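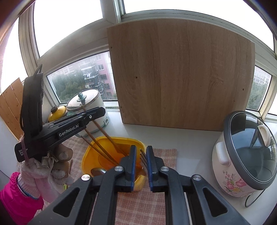

**Draft 3, submitted by Rebecca Lo Presti and Tiziana Amato. Supervisor: Hanneke Koster.**

## 1. Purpose

The report compares two methods of estimating hot water use in small rented apartments. The first is a written log kept by the tenant. The second is a clamp-on flow sensor (Jelau, model supplied by the department) fitted to the kitchen supply pipe. Bathroom use was left out of the comparison.

## 2. Method

Seven apartments in the Fabbri building took part. Each tenant received a log sheet with four columns: start time, end time, task, and tap setting (low, medium, full). Sensors were set to record one reading every 60 seconds. Readings were stored locally and copied off at the end of the trial.

Log entries were converted to volume with a fixed flow rate for each tap setting. The rates were measured in every kitchen before the trial with a bucket and a stopwatch, three runs per setting, and the middle value was kept.

Entries with no end time were given the median duration for the same task in the same apartment. Nigel Pearce checked the conversion sheet and found one error in the unit column, which was corrected before the totals were computed.

## 3. Results

The logs contained 210 entries. Three were duplicates and were removed, leaving 207 for analysis.

| Source of difference | Effect on log total |
|---|---|
| Short draws not written down | Lower |
| Times rounded to the next five minutes | Higher |
| Tap setting changed during a task | Either |

Rounding was the largest source of error in dishwashing entries. Short draws, such as rinsing a cup, were mostly missing from the logs but added little volume. The two errors partly cancel, so a daily total from a log can look better than the single entries behind it.
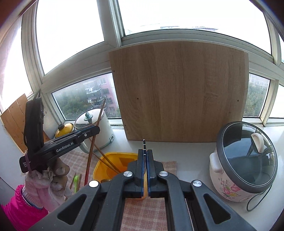

*Wustov, January 1, 2022*

## 4. Notes added after review

Noemi Carbone asked whether the sampling interval hides short draws on the sensor side as well. It does. A draw that starts and ends between two readings is not recorded, and the sensor totals should be read as a lower limit. The text in section 3 has been left as it was, and the point will be carried into the final version.

The Flirkex spreadsheet template rounds volumes to whole liters on export. The tables were rebuilt from the raw files to avoid this.

Still open:

- repeat the bucket test in apartment 4, where the runs at medium setting did not agree
- rerun one sensor at a shorter interval
- add the blank log sheet as Appendix B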